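Module 4: Surface Finishes in Public Interiors
Handout for Session 6: Small-Unit Tiling, Setting Out and Upkeep

Students should read this handout before the session and bring it with them. The exercise at the end is to be handed in at the start of Session 7, in February.

1. Scope

Small-unit tiling means any finish made from pieces small enough to be supplied on a backing sheet. It is used on floors, walls, pool linings and, less often, overhead. The session deals with setting out, joints, colour mixing and cleaning. Structural backing was covered in Session 5 and is not repeated.

2. Setting out

The setting-out line is fixed from the most visible edge of the room. In a corridor this is usually the far end, where cut pieces are seen straight on. A sheet laid even slightly out of true will show its error more clearly as the rows run away from the viewer. Full sheets should be laid dry along one wall and the remainder measured before any adhesive is mixed.

In the Rowlands baths study (see Reader, page 97), the contractor began from the doorway and arrived at the opposite wall with a tapering strip of cut pieces. The strip was later taken up and relaid at the contractor's cost.

3. Colour mixing

Mixed sheets are sold either as a fixed blend, repeated on every sheet, or as a random blend. A fixed blend is easier to order again but may produce a visible repeat over a large area. A random blend avoids the repeat, though sheets from several boxes must be shuffled before laying.

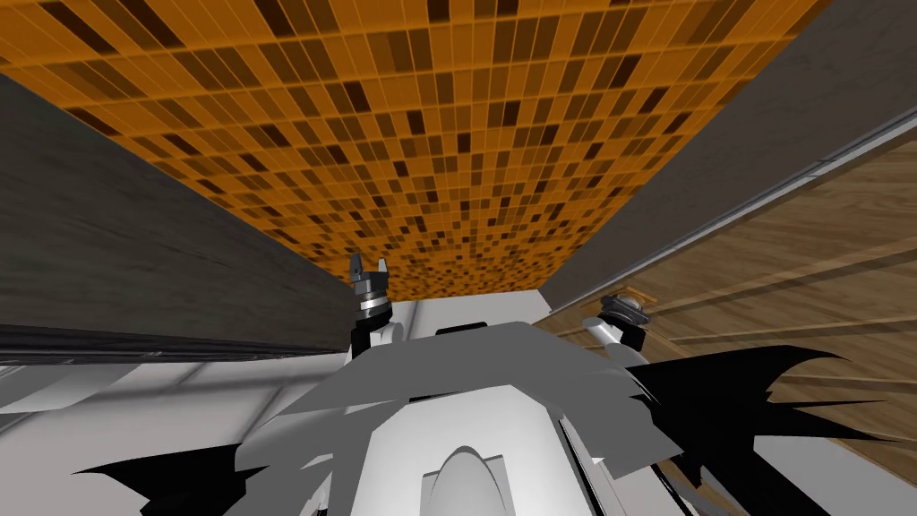 One reader of last year's handout wrote to the department that shuffling is of little use if the boxes come from different firings, and that batch numbers should be checked on delivery. The point is accepted. Batch numbers are now part of the delivery checklist, and students are expected to record them in all written work.

4. Joints

Grout takes up a large share of the visible surface when the pieces are small. A joint darker than the tile draws attention to the grid; a joint close to the tile in tone lets the surface read as one field. Samples of the Skodik and Zesida ranges will be passed round during the session, each grouted in two shades.

5. Cleaning and repair

Acid cleaners must not be used on cement grout. The maintenance plan for the Porkia arcade allows for replacement by the sheet only, and 153 spare sheets were put into store when the work was finished. Loose single pieces are to be reported and not glued back by cleaning staff.

6. Exercise

A waiting room requires 175 full sheets of a random blend. The supplier packs 100 sheets to a case and does not split cases. State the number of cases to be ordered, the number of sheets left over, and how these should be stored and labelled. Answers should not exceed one side of paper.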